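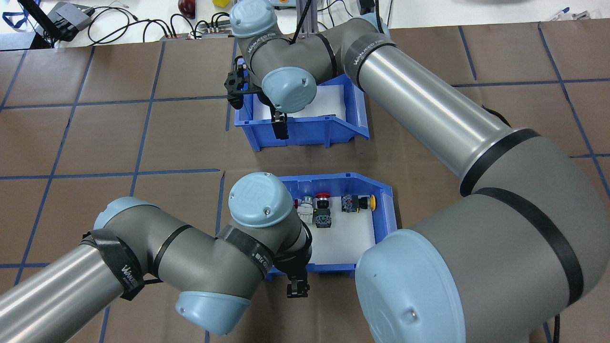 The bet was a box of doughnuts, and I'd already lost it twice by the time spring came.

The lab was on the second floor of the old Enriquez building, over a shop that fixed sewing machines, and on Sunday you could hear the tester downstairs running a seam for an hour at a stretch. I liked coming in then. The heat was off, so I wore my coat, and I had both arms to myself.

My labmate's idea was called Pritent. She'd named it on a bus and never told anyone what it stood for. The idea was that an arm should learn more from the moment just before it closed its fingers than from anything that came after. Every other method we'd tried scored the grasp. Did it hold, did it drop, how far did it carry the part. Pritent threw all of that away and scored the pause. If the fingers hung over a switch and the model's guess kept jumping from one grip to another, that was a bad pause, and the arm got sent back up to come down a different way. If the guess settled, good pause, close.

I thought it was nonsense. I said so in March, in front of people, and put up the doughnuts.

The parts came from Steso, a parts dealer that sold us mixed lots of buttons and switches by the pound. Green caps, red mushroom heads, yellow ones that rolled onto their sides and stayed there like sulking children. I loved the yellow ones. They beat everything. A gripper would come down on a yellow head, squeeze, and the whole switch would squirt out and hit the wall of the bin with a tock you could hear in the hallway. Our old method, Aklow, managed them 77 times in 245 tries, and we'd been proud of that. We had put it on a poster.

So that was the test: 245 tries with Pritent, only mushroom heads lying on their sides, out of one blue bin and into the other. White paper in the bottom of both, fresh each morning. My labmate was strict about the paper. Scuffs on it confused the model, she said, and she was right about that, I'd checked.

She ran the first batch on a weekday with me sitting on the stool by the door, arms folded, being a scientist about it.

The arm came down, stopped, and went back up.

"It's broken," I said.

"It's thinking."

It came down again from the left, stopped, went up. Came down a third time with the wrist turned almost flat, in a way I would never have programmed and would have called wrong in a student's homework. It stopped. Then it closed, and the yellow head came up out of the bin sideways, held by the square black body under it, steady as a cup of tea.

I didn't say anything. It set the switch down in the other bin and went back for the next one.

What I remember is how slow it was! Aklow had always gone at the parts like a kid at a piñata. Pritent hovered. It would go up and down over the same switch five, six times, and you found yourself leaning with it, tilting your own head to see what it was seeing. By lunch there were four of us in a row along the wall, all leaning. Someone from the sewing machine shop came up to ask about the parking and stayed for twenty minutes. He pointed at a switch jammed into the corner and said, "He won't like that one," and the arm went up and down over it nine times and then left it and took another one first. When it came back the corner switch had been nudged loose by its neighbor leaving. It took it on the first try.

"Did you teach it that?" he asked.

My labmate shook her head. She was writing very fast.

It got 2 wrong before the end of the first day. Both times the pause had been bad and she'd set the cutoff too loose and let it close anyway. She tightened the cutoff and kept those two in the count, and I thought better of her for it, even while I could feel the doughnuts leaving my wallet.

I argued, of course. I said it was this lighting, this bin, this paper. So she let me pick the conditions, and for a week I was as mean as I knew how to be. I moved the bins off the tape grid. I put red stop buttons in with the yellow heads, and then green ones on top of those. I swapped the arms, so the one that had done all the learning sat still and the other one got its model cold, with its slightly looser wrist. We went to 865 tries that way, and I logged every one of them myself, in my coat, with the seam tester going downstairs. It slowed down when I was cruel. On the swapped arm it hovered so long over the first switch that I went and filled the kettle, and when I came back it was still going up and down, up and down, finding out what its new wrist was like. Then it closed.

I called her from the lab. It was Sunday, and she was at her sister's and there was a dog barking.

"It worked out the wrist," I said.

"What do you mean, worked it out?"

"I mean I gave it the other arm and it just – it took its time, and it worked it out. Before it touched anything. It never had to drop one to learn."

The dog stopped. I could hear her walk into another room and shut a door.

"Read me the pauses," she said. "From the start. All of them."

So I pulled the stool over and put my feet on the rung and read them to her, number after number, and she said "yes" after each one, softly, and then less softly, and by the third page we were both laughing too hard to go on. I had to put the phone down on the bench. Behind me the arm had finished the bin and gone back to its starting place, and I got up and tipped all the switches out and put in clean paper, and started it again.

I bought the doughnuts on the way in the next morning. She wanted the ones with the yellow icing.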